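Chapter 6
Sourdough, Yogurt, and Other Things That Are Alive in Your Kitchen

I killed my first sourdough starter in August. It was a gift from Hilkka Kauppinen, who ran the bakery under my apartment in Maduslow, and she handed it over in a jam jar with a strip of masking tape on the lid that said FEED ME. I fed it for 17 days. Then I went to visit my sister, left the jar on a sunny windowsill, and came home to something pink.

If you take one thing from this chapter, let it be that pink means throw it out! Jar and all, if you ask me. Hilkka gave me a second jar and didn't say a word about the first one (I found out later that she'd had a backup in her fridge with my name on it the whole time).

In Chapter 5 we talked about heat and what it does to proteins, and I hope you burned at least one egg along the way. Now we get to the cooking that happens when you walk away. A bowl of flour and water left on the counter starts to bubble after a few days. Milk with a spoonful of yesterday's yogurt in it sets overnight. Cabbage and salt turn sour in the crock. The work in all of these is done by microbes, mostly yeasts and lactic acid bacteria, and your job is to keep them fed and at a temperature they like.

People have been doing this for thousands of years, and for nearly all of that time they had no idea what was going on. They knew the old dough raised the new dough. They knew which cellar made good pickles. It took microscopes, and a lot of patient people growing things in broth, to work out that the bubbles were the breath of something living.

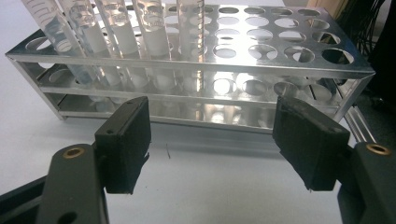
Why does a sourdough loaf taste sour when a loaf made with packet yeast doesn't?

The sourness comes from bacteria. Packet yeast is a single kind of organism bred to make gas quickly, and it leaves very little acid behind. A starter has wild yeasts and lactic acid bacteria living together, and while the yeasts puff up the dough, the bacteria are turning sugars into lactic and acetic acid. Give them a longer rise and you get a tangier loaf.

We'll begin with the starter, partly since it's cheap and partly because I love it. After that come yogurt and then sauerkraut, which smells up the house but forgives nearly everything. My old neighbor Babak Soltani makes his yogurt in a pot wrapped in a wool blanket and it's better than mine, so please don't go out and buy a machine on my account.

You'll want a notebook for this one. Write down the time you fed the jar, how warm the kitchen was, and what it smelled like. Smells are hard to put into words at first (my early pages mostly say "okay?"), but after a week you'll be writing things like "green apple" and "wet paint" and meaning them.

6.1 Starting a Starter

Get a clean glass jar with a loose lid, a bag of whole wheat flour, and a spoon you don't mind losing to the project for a while.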